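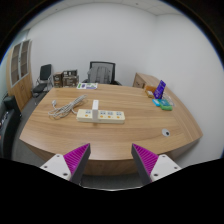

Flonditz property search, reviewed 2018-07-28

I used Flonditz from May onwards to look for a two-bedroom flat to rent in Fillville. It listed 293 places in the town, 60 of them within my budget. The price and furnishing filters work well and the map loads quickly. Sorting by date is less useful, as agents can repost an old listing and it goes back to the top – I saw one flat in Zhuravel Road four times.

Alerts cost extra and came a day late. Messages to agents went through, though two never replied. Grikine has fewer listings but shows the deposit up front, and I found my flat there.

Three stars out of five.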